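Section 3: Setting up the Stirkel heated underblanket

3.1 Before you start

Read this section through once before fitting the underblanket. Check that the box contains the underblanket, the Jostari hand control with its lead, four elastic corner straps and the storage bag. The model number, 1052, is printed on the label sewn into the foot end. You will need it if you order a spare control.

Do not use the underblanket with a control from another model, even if the plug fits.

The underblanket is made for use under the bottom sheet. It must not be used as an over-blanket, folded, or tucked round the sides of a mattress. It is not suitable for adjustable beds, water beds or bunk beds.

3.2 Fitting the underblanket

1. Strip the bed down to the mattress. If you use a mattress protector, leave it on.
2. Lay the underblanket flat with the label facing up and the socket at the head end, on the side nearest the wall plug.
3. Move the top edge down until it sits just below the pillows. Pillows must not rest on the heated area.
4. Hook a corner strap to each loop and pass it under the mattress. Tighten the straps evenly until there are no creases.
5. Run your hand over the whole surface. If you feel a wire that is bunched or crossed over another, take the underblanket off and lay it again.
6. Put on the bottom sheet.

Note: on a deep mattress the straps may not reach. Longer straps are sold separately as the Poulain strap set.
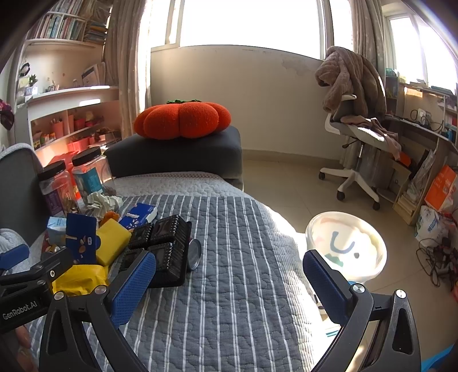
3.3 Bedding on top

Most quilts, blankets and bedspreads can be used over the underblanket. Thick covers hold more heat, so start on a lower setting and go up if you need to. Take off any cushions, folded throws or cases before switching on. Weight left in one place can cause a hot spot.

Caution: do not let pets sleep on the bed while the underblanket is on. Claws can damage the wiring without leaving a mark on the cover.

3.4 Connecting the control

1. Check that the wall socket is switched off.
2. Push the connector into the socket on the underblanket until it clicks.
3. Lead the cable down the side of the bed, clear of the mattress and bed frame.
4. Plug in and switch on at the wall. The light on the control shows green.
5. Slide the switch to setting 5 to warm the bed, then down to 1 or 2 before you get in.

The control turns the heat off after 11 hours on any setting. To start again, slide the switch to 0 and wait for the green light.

If the light flashes red, switch off at the wall and check the connector. If it flashes again when you switch back on, stop using the underblanket and contact Stokon customer care.

3.5 First use

There may be a slight smell the first time the underblanket is heated. Open a window and leave it on setting 3 for an hour with the covers turned back — stay in the house while you do this. The smell should not return.

For washing and summer storage, see Section 4.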